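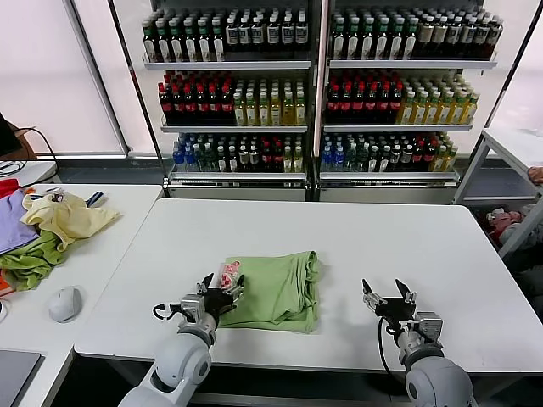

Darcy McIntyre objects that a square fold is wasted effort, as anything stored flat in a pile gets pulled apart within a week. Partly true. The fault is usually in the pile, so a few notes on folding and stacking.

Fold to the shelf, not to the garment. Measure the shelf depth first. Mine are 300 mm, and I stop folding when the cloth sits 2 cm short of that.

The light green one on the white table is folded roughly square and still slightly rumpled. I leave it like that. Pressing out every crease adds time and the next item on top does the same job.

Unfolded things stay on a separate table. Yellow, olive green, lavender and red are all heaped on the one to the left. Mixing the two surfaces is how a finished item ends up being folded twice.

Pile height: 8 items for thin cotton, fewer for anything with a lining. Past that the lower ones slide out when you pull from the middle.

Heaviest fabric at the bottom. Folded edge to the front, open edges to the back.

Kanokwan Jitpraphai asked about filing upright in a drawer. It works for thin cotton if the drawer is full. In a half-empty drawer the row falls over, and a divider from Madus or similar is needed.

Knitwear is a separate matter. Sleeves in, fold in thirds, no hangers.

Will do fitted sheets next, probably in May.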